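Home Forums Shop Floor Members Search Log In

Shop Floor > Automation and Staffing > Arms on the repack line, seven months in

benchlead_22
We do returns and repack at the Jomholm building. In May they put robot arms on three of the benches, and people here asked me to report back once the dust settled. So this is the report, December 2023.

Before the arms, a repack bench was one person. You opened the tote, picked the part, looked it over, laid it straight for the label and put it in the outgoing tray. Now the arm does the picking and laying straight, and the person does the looking over and handles whatever the arm leaves behind. We had 22 people on repack in the spring and we have 13 now. No layoffs. Six moved to receiving and three left on their own and were not replaced.

The work is easier on the hands. My own wrist has stopped bothering me. It is also quieter and you talk to fewer people.

mnguni_nights
Thanks for posting. What does it do well and what does it choke on? We are supposed to get the same thing at Mnguni and all we have been shown is slides.

benchlead_22
Flat stuff with straight sides is fine. Boxes are fine. Anything wrapped in clear tape is hit and miss. The cameras don't like the shine, and if the tape is ragged at the edges the part can stick to the pads. We swapped to softer pads in the summer and that cut down on drops. Bags are still all done by hand.

pallet_jack_ed
"No layoffs" – come on. You went from 22 to 13. That is nine jobs gone from the bench. Three of them left the building and the company kept the money. Call it what you want.

benchlead_22
I gave the numbers so people could judge for themselves. The three who left had other jobs lined up. I agree those spots are not coming back.

dec_cho
Da-eun Cho here, I work in receiving at the same building and I was one of the six who moved. Two things that were left out. First, the move came with the same pay but a different shift, and for me that meant finding new child care. Second, we got 13 days of notice. If your site is getting arms, ask about shifts early and get the answer in writing. Ours was "to be decided" until it was decided.

benchlead_22
Fair. I should have put that in.

Tomcat_Rework
I was at Nollivow when they did this and the headcount did not change at all. What changed was the rate. We were at 146 parts a shift per person by hand. With the arms the target went to 261 and you were expected to inspect every one of them. Inspecting is tiring in its own way. By the last hour you are looking at a part and not seeing it.

pallet_jack_ed
And who gets written up when a bad one goes out? Not the arm.

Tomcat_Rework
Correct. Two people on my shift got written up for misses the first month. The supervisor got it stopped after that, but it took a while.

lgisler
I'm going to disagree with some of this. I do maintenance at Cutitz and I have been around these benches for a long time. Hand repack wore people out. I have seen good workers go out on leave for their shoulders and not come back. A target that is too high is a management problem, and you can have that problem with no robot in the building.

I would also say somebody from the bench should be trained on the basics. Changing pads, cleaning the table, clearing a fault. If every stop means waiting on maintenance, the operators just stand there and get blamed for the downtime.

mnguni_nights
Did anyone get paid more for learning that? Leopold, I mean at your place.

lgisler
Yes, one pay grade up, for two people per shift. It was not offered at first. They asked for it and got it.

benchlead_22
We do pads and cleaning ourselves, no extra pay. I am going to bring that up. Cleaning is a bigger part of the day than I expected – the white tables show every speck and smudge.

dec_cho
Please do bring it up. And ask if the people who moved to receiving get first call when a bench spot opens. I asked and got no answer.

mnguni_nights
This is more than I have gotten from our own meetings. Could you put up a picture of one of the taped parts? I want to show my lead what we would be dealing with.

benchlead_22
Sure.

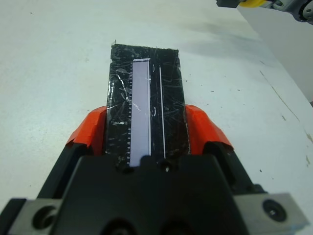
Taped part held between the orange-red pads, white bench top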